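We get a lovely pile of messages every year in the lead-up to the Dumpling Supper, and plenty of them ask the same things, so I've gathered the answers together for anyone who's wondering (and for my own sake, as I'd answered the parking one so often I was starting to mutter it in my sleep). If yours isn't here, do write. I like getting the letters.

— Ye-rin

## The basics

**What is the Dumpling Supper?**

It's a long, noisy, floury evening in April when we make mandu together, eat far too many of them, and then sing, if there's breath left for it. It started in our kitchen in Clultmont the first autumn after we moved. At home my grandmother made mandu for the new year, in the depths of winter, with the windows fogged up and everyone squashed around one low table. Our first January here was so hot that the dough sagged and the butter went to soup, and I cried a bit, and Kyung-tae said well, why don't we just wait until it gets cold? So we waited until April, and we've been waiting until April ever since.

**Is it a religious or official festival?**

Neither. It borrows from the new year customs I grew up with, but it's on the wrong date, in the wrong hemisphere, and half the fillings would have puzzled my grandmother no end. I think of it as a family habit that other people have been kind enough to join.

**When and where?**

A Saturday in April, at the Okafor Hall, 583 Bralholm Road. Folding begins at 3 in the afternoon and the first pots go on once there's enough to fill them. The exact date goes up on the noticeboard outside the Gokora bakery as soon as the hall confirms it, and we send it round to everyone on the mailing list as well.

## Coming along

**Do I need to know how to fold a dumpling?**

Heavens, no. There's a beginners' end of the table, and Kyung-tae Wang sits there all afternoon with the patience of a saint. He only knows one shape himself, a plain half-moon pressed shut with wet fingers, and he'll tell you quite firmly that it's the only one you need. The fancy pleated ones happen at my end, where there's a good deal more talking and we get much less done.

**What should I bring?**

A small sharp knife or a rolling pin if you have a favourite, an apron, and a container with a proper lid for your leftovers. Please put your name on all of them! I still have a very handsome rolling pin from last year that I'd love to return to its owner. If you'd like to bring a dish, something sour or crunchy is always welcome, as the table leans heavily towards the soft and steamed.

**Can I bring the children?**

Yes, please do. They're often the best folders in the room. We'd just ask that under-tens stay out of the kitchen once the big pots are boiling.

**What does it cost?**

There's a tin by the door for the hall and the flour. Put in what suits you.

## The food

**Which fillings are there?**

We always make a pork and garlic chive, and a tofu and kimchi. After that it depends on who turns up and what's in their gardens. We've had pumpkin (very good), lamb and cumin (gone in minutes) and one year a silverbeet and fetta that I was snooty about until I'd eaten six.

**Is there anything for vegetarians, or for people who can't have gluten?**

The vegetarian dumplings have their own bench, their own boards and their own pot, and have done from the beginning. Gluten is trickier, I'm sorry to say. There's flour in the air and on everyone's elbows by four o'clock, so while we do make a rice cake soup with no wheat in it, I couldn't in good conscience promise it to anyone who gets properly ill. Please have a word with me beforehand and we'll see if we can cook yours earlier in the day.

**Can I have the dough recipe?**

Of course you can. It's 3 cups of plain flour, a good pinch of salt and enough hot water to bring it together, and then you knead it until it feels like your earlobe. Rest it under a damp tea towel for as long as you can bear. My grandmother's version was "flour, water, keep going", so I feel I've been quite scientific.
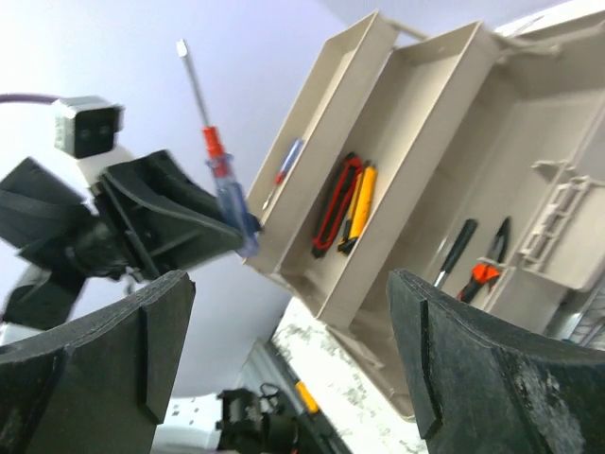
**Does it freeze well?**

The dough doesn't, much, but the finished dumplings do. Lay them on a floured tray so that they're not touching, freeze them until they're hard, and tip them into a bag. Cook them straight from frozen with a couple of extra minutes in the pot.

## After supper

**Do I have to sing?**

You don't, though you may find the person beside you already has the second verse going. The song sheets have the Korean words, the sounds spelled out underneath and a rough translation I did at midnight, for which I take full responsibility. Anyone who wants to share a song or a poem from their own family's winters can put their name on the list by the urn.

**What time does it finish?**

We have to hand back the keys by 10. Most families with littlies drift off well before then, and whoever's left does the drying up.

**Where do I park?**

Behind the hall, off the lane, and please leave the gate clear for the neighbours.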